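OK so I've been quiet for a bit and it's all because of grippers. Thread on the Zistari vs the Rarnitz, wiping up spills, and which camera I'd keep if I could only have one. (Long one, sorry!)

The job I picked is boring on purpose: brown spill, white table, cloth. I figured if a gripper can't hold a cloth flat and drag it through a puddle then I don't much care how nicely it stacks blocks.

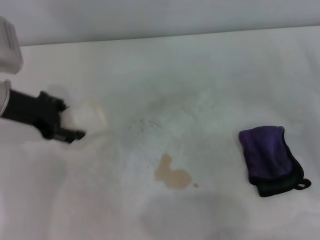

2 min read

Head camera first. I love this view for planning. The spill shows up as a tan blob against all that white, the purple cloth is way over on the right, and the black fingertip is coming in from the left. Everything the controller needs to pick a path is in one shot, and purple was a great color choice if I do say so myself.

What it's bad at is depth. My table and my wall are nearly the same shade, so the back edge is mush, and the height estimate wanders. I had the arm set up to stop 34 mm above the table before the final approach and I would not bet my fingers on that number.

Which is where the wrist cameras come in, and where I've been losing my evenings. Both grippers have the same kind of small camera bolted on, same resolution, same exposure settings. I wanted the grippers to be the only thing that changed between runs.

Zistari first: closes fast, grips hard, bunches the cloth up into a wad like it's mad at it. The wiping area gets tiny. Rarnitz is slower and softer and I keep getting more cloth on the table with it, so it covers more in one pass. I went in rooting for the Zistari, too, it's the one I saved up for!

But the wrist feed, oh boy. These little fixed-focus lenses have a range they like, and anything pressed right up close is a total loss.
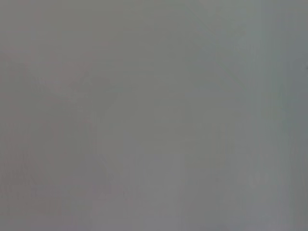
Wrist cam, 10 April 2020, posted by Zesitz Bench Notes. Your guess is as good as mine.

My detector still handed me a confidence score on gray frames like that one, by the way. A pretty high one! So now there's a check in front of it: if the contrast is too low, skip the frame and fall back on the head camera. Took me ten minutes to write and I should have done it back in September.

When the wrist cam has a bit more room it's blurry but totally usable. You get big blobs of color, tan over here, purple over there, and for wiping that's plenty. I don't need to read a newspaper with it.

The thing that bugs me at that range is glare. A bright spot on a shiny surface is pure white, my spill mask wants tan, so the mask ends up with holes in it. Then the path planner politely goes around the holes. Argh.

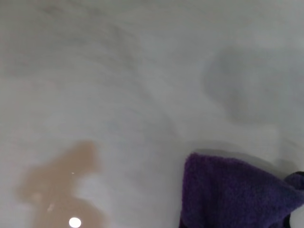

Rarnitz Fan replied that a polarizing film over the lens would fix most of the glare, and asked why I wasn't just filling the holes in the mask before planning.

Filling the holes is going in tonight, great call. I'm less sure about the film, I lose light with it and the picture is soft enough already. Might try it on one wrist and leave the other alone.

A couple of people asked about the controller. I'm on a loop that sends position targets and I cap the speed whenever the wrist feed drops out. No force sensing at all, so "pressing down" means aiming slightly below the table and trusting the soft fingers to give. Works way better with the Rarnitz, for obvious reasons.

And no, I haven't tried any of this on a Baxter. If you have one and a free weekend, please send me your numbers.

Next up is the same spill with a thinner cloth and the wrist camera tilted back a little. If I had to pick today: Rarnitz fingers, head camera for planning, wrist camera for the last bit only. Ask me again after I've fixed that mask.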